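Getden Surface Care Notes, data card

Contents: 371 plain-text entries on cleaning and oiling kitchen surfaces, collected from the Skadton and Mahama product help pages. One entry per line, tab-separated, UTF-8.

Fields: id, surface, finish, step, wait_min

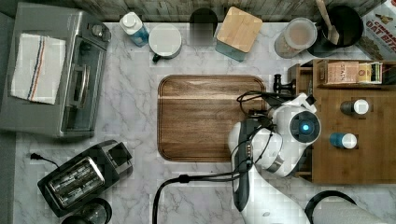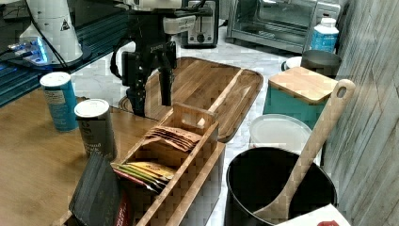
The surface field takes one value per entry. Entries that cover two surfaces were split and given separate ids. A wooden cutting board on a counter, as in both pictures, is coded board, and the counter gets its own row. Missing wait times are left blank; 30 is the maximum.

Known issues: 5 entries have no finish value.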